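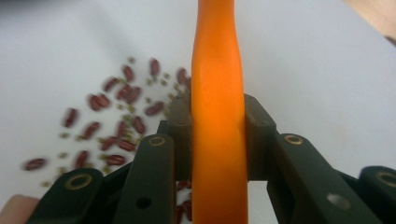
Instructional Technology Technician, Flelbridge Public Schools
Location: Gindport Middle School, with travel to other district buildings
Reports to: Karabo Mabaso, Manager of Classroom Systems
Term: 209 days per year
Positions open: 2
Posted: 23 April 2026

Position summary

The technician maintains classroom hardware and student devices for grades 6 through 8, handles first-level support requests from teachers and office staff, and keeps the building inventory current. The position is based at Gindport Middle School. One of the two technicians will also cover the Dulten Annex two mornings per week. Assignment to the annex is made by the manager after hire.

Duties

Receive, log and close support tickets within the response times set by the district.
Set up, image and label student laptops before the start of the school year and collect them at the end of it.
Install and test projectors, document cameras, speakers and network printers.
Maintain 28 classroom carts, including chargers, cables and locks. Report carts that fail inspection.
Prepare computers and headsets for state testing and remain on site during test sessions.
Create and disable student accounts on request from the registrar.
Keep purchase and repair records in the Ahuja asset system.
Lift and move equipment weighing up to 50 pounds, with or without reasonable accommodation.
Perform related work as assigned.

Required qualifications

High school diploma or equivalent.
One year of paid experience in computer repair or user support. Completed coursework in a related field may be substituted month for month.
Working knowledge of current desktop operating systems and basic wired and wireless networking.
Ability to write short, clear instructions for staff who do not have a technical background.
Valid driver's license. Mileage between buildings is paid at the district rate.
Fingerprint clearance and a negative tuberculosis screening before the first day of work.

Preferred qualifications

Experience in a school setting. Spoken and written Spanish. Familiarity with screen readers, switch devices and other assistive equipment.

Schedule and pay

The workday is 7:15 a.m. to 3:45 p.m. with a 30-minute unpaid lunch. Starting pay is $28 per hour. Placement above the first step requires written proof of prior full-time experience. Medical, dental and vision coverage begins on the first of the month after hire. Employees are enrolled in the state retirement plan. The probationary period is six months.

How to apply

Submit the classified application form, a resume and contact information for two supervisors who can speak to recent work. Letters of recommendation are accepted but do not replace the supervisor contacts. Incomplete applications are not reviewed.

Qualified applicants will be asked to take a 40-minute practical test covering device setup, fault finding and a written response to a sample ticket. Candidates who pass will be scheduled for a panel interview at the district office. Requests for testing accommodations should be made when the application is submitted.

The position is open until filled. The selected candidates will start in September.

Flelbridge Public Schools is an equal opportunity employer.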